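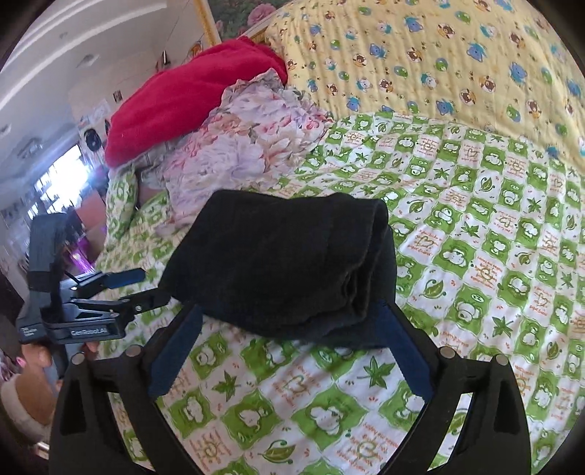 Pads first, linkage second, says the note from the Doltham bench in the margin of my last entry, and please quit changing both at once. Fair! I did change both at once, and then I spent an evening staring at a pile of pinch failures with no way to say which change caused them. So the linkage stays put for this round and only the pads and the approach get touched.

September, late morning start

Cloth handling again, hand-held pair, one tool in each hand. Blue pads on both. The question I care about is whether the blue pads pull up a fold from underneath as well as the ribbed gray ones did in the spring, or whether I just liked the gray ones (I did like them, they squeaked).

First impression on the thick black stuff: very easy. You come in from below with the fingers in a wide V, get a pad on either side of the fold, and it wants to stay there. Thick soft cloth forgives nearly everything. I was sloppy on purpose for a while, closing crooked and too early, and still got pickups I'd have bet against.

Thin stuff is a different story. The pads are a little too grippy on a flat single layer, so the tip catches the sheet underneath and drags it along with the item. Then you have a tent. The gray ones slid more, so they missed more, but they didn't make tents. I don't know yet which I'd pick for the Skendier arm. Leaning blue with a rounded tip, if somebody can cut me one.

Running count in Metden is 823 takes toward the 1000 we said we'd do for this pad. Threw out 96 for tracking dropouts before that count, so they aren't in it. Most of those were me turning my wrist too far and losing the cloth behind my own fingers – same bad habit as last time.

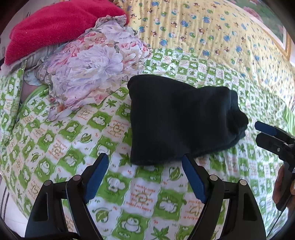 Dark knit piece on the checkered spread, one pad tip at its lower edge, second gripper coming in from the right.

Two-tool notes. The second tool coming in from the side is much nicer than from straight across, less bumping of knuckles. What I keep doing wrong is closing both together. Close one, wait a beat, then close the other, and the fold comes out cleaner. When I rush it the two tools fight and the Meléndez controller gets a force spike on playback that looks like a crash and isn't one.

Cameras: left the exposure on auto, which I regret. Dark cloth near a bright window makes it hunt. Next round I'm locking it and will live with a blown-out window. The wide lens I still love, you get both pads and plenty of bedspread, and the curved edges don't seem to bother the tracker (they bother me a bit, I get seasick scrubbing through).

To do
Round the tips on 2 spare pads and rerun the thin cloth only.
Lock exposure, write the value down this time.
Ask Doltham if they kept any of the gray pads, mine are going shiny.
Cable strain relief on the right-hand tool. Again.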